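Giving a religious gift to a friend of another faith
Interfaith and Community > Everyday Questions

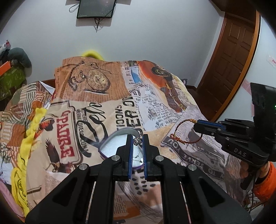
What is a respectful present for a neighbour's baptism when I am not Christian?

Posted by Setareh Khosravi

My neighbour is being baptised as an adult in January and has invited me to the service and the lunch after it. I was brought up Muslim and still keep most of it. She knows this. We have lived on the same landing for years, and she came to us for Nowruz and sat through a very long evening of my uncles talking, so I would like to do this properly.

There are two things I can't settle. The first is the present. I could buy something religious, a cross or a book of psalms, but I don't know whether it is odd for that to come from me. It might look as though I am saying something about my own beliefs. I could also give something ordinary, like a plant, but then it seems I have ignored what the day is for.

The second is the service. I have been to weddings in churches but never to a baptism, and I don't know which parts I am expected to join in. I am happy to stand and sit with everyone else. I would not want to say the creed or take communion. Will it cause offence if I stay in my seat? The church is Anglican and fairly small. The notice sheet she gave me says hymn 271 and hymn 536 and not much else that I can follow.

My mother thinks I should go to the lunch only. I would rather go to both.

Feltari

Go to both. You don't have to take communion and no one will mind.

Touran Shokri

I have been on both sides of this. I grew up in a mixed household, and I now help to run a small interfaith reading group that meets in a church hall, so I will answer in two parts.

The service first. A baptism in an Anglican church is usually part of the main Sunday service, though some parishes hold it separately. Your friend will be asked some questions and will give her answers, and at one point the whole congregation is asked whether they will welcome and support her. People who are not Christian sometimes feel able to say yes to that part and sometimes don't. Either is fine. During the creed you can stand quietly. During the hymns you can sing, hold the book open, or just listen.

At communion, people leave their seats row by row. If you are in the middle of a row, let the others past and sit down again. In many churches you may go up and be given a blessing instead, and the usual sign is to keep your arms crossed over your chest. You are not obliged to. If you think a blessing would put you in a difficult position, stay where you are. Plenty of the congregation's own relatives will be doing the same.

There may also be a moment called the peace, when people turn and shake hands. It catches visitors out. Someone says "Peace be with you" and you can say it back, which I should think will feel familiar enough. If you don't shake hands with men, a hand on the heart and a nod is understood.

Now the present. A religious gift from a person of another faith is not wrong, but I would ask her or her family first if it is something she would wear or use in prayer. People have firm views on these. Some want a plain cross and not a crucifix, and godparents or sponsors often have one in mind already. A Bible is the same — she has very likely chosen her translation.

What I have found works well is something that marks the day and leaves the belief to her. A good notebook, a candle, a framed copy of a psalm she likes, or food for the lunch. The psalms are a fair meeting place, as your tradition honours David too. When my cousin was confirmed, my father, who was not a believer in anything much, wrote her a two-page letter about why he was glad for her. She has kept that and I couldn't tell you what else she was given.

Write a card in any case. You can say that you will remember her in your own prayers, if that is true. I have never known it taken badly.

On your mother's point, I would tell her that being present at someone's worship is a kind of hospitality received. Your neighbour sat with your uncles.

Hokex

Agree with most of the above but would not bother with the framed psalm, people have nowhere to put them. Our church gives every candidate a candle during the service, so you may double up there. Check with the vicar, the phone number is normally on the notice sheet. Ours starts at 10 and the lunch is bring and share, so ask about that too. If you cook something, put a label on it saying what is in it.

Setareh Khosravi

Thank you all. I rang the vicar, who was very kind and said to sit wherever I liked. I am going to both and have decided on the letter, with a rice dish for the lunch. My mother now wants to come.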